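Jobs > Shop and Studio > Part-time

Reading time: 4 minutes

Part-time letter writer, Skindcombe

Dulau & Fröhlich is a small firm that answers other people's post. Shops, landlords, a ferry company, two museums and a maker of garden sheds send us the letters they can't face, and we write back on their behalf, on paper, in sentences. We have been doing this long enough to have opinions about envelopes. We now need one more person to do it with us, starting in September.

The job is part-time, mornings only, and is based at our office in Skindcombe, up the hill behind the old bus station. It can't be done from home. We tried that, and a complaint about a shed roof spent the winter in somebody's spare room.

What you would be doing

You would open letters, read them properly, work out what the writer wants (seldom what the first page says) and draft a reply. A good reply is short, answers the question and does not make the reader feel they have been handled. We send out 4000 of them a year. The best of them never come up again, so please don't take this job if you need applause.

You would also take a turn at the Wastley file. Wastley is a village with a car park, and the car park produces more correspondence than the ferry company. Everyone here does a month of Wastley and then gets a month off it. There is a map. It does not help. 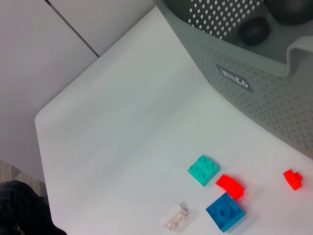
Handwriting comes up at every interview, so let us settle it now. You don't need a beautiful hand, only a readable one, as most replies are typed and only the signature and the odd kind word go on in ink. You do need to be able to read other people's, including in pencil, on the back of a seed packet, going round the corners. We like to read at a plain white table with a smooth top and a bit of light falling across it, where faint pencil has a fighting chance, and we would ask you to keep your tea well away from anything a customer has sent in. We hold on to the originals for two years and some of them already look as though they have been to sea.

Who we are looking for

Somebody patient. Somebody who can spell, and who looks it up when they can't. You should be able to tell the difference between a person who is angry about a late parcel and a person who is lonely and has had a late parcel, and write to each of them accordingly. Past work in an office is useful. So is past work behind a bar, in a school kitchen or on a lost property desk, which is where some of our better letter writers came from.

We don't ask for a degree. We don't object to one, provided it isn't mentioned in replies to the public.

You will get on badly with us if you like the phrase "going forward", if you believe every letter should end with an invitation to fill in a survey, or if you can't leave a comma alone once somebody else has put it there. We have one of those already and there isn't room for a second.

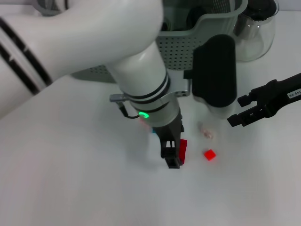

Do I need to have written letters for a living before?

Most of our staff hadn't when they joined. We train you for the first 2 months, and during that time every draft is read by someone else before it goes in the post.

Pay and hours

Mornings, 10 until lunch, with lunch falling when the post is done. You are paid for the full morning even on light days – there are a few, mostly when Wastley is on holiday. Pay is by the hour and will be set out in writing before you come to meet us, so nobody has to sit through a pleasant chat wondering how to bring it up. Holiday is paid. Stamps are not a perk, whatever you may hear.

How to apply

Don't send a CV, or not yet. Send us a letter, of no more than 1000 words and preferably a good deal fewer, replying to the following complaint as if you were us:

"I bought a shed from you in spring. It is a perfectly good shed. My neighbour has now bought the same shed. What do you intend to do?"

You may offer the customer anything except money or a different neighbour. Post your reply to Dulau & Fröhlich, Skindcombe, with your own address on the back. We answer every application, as you would hope.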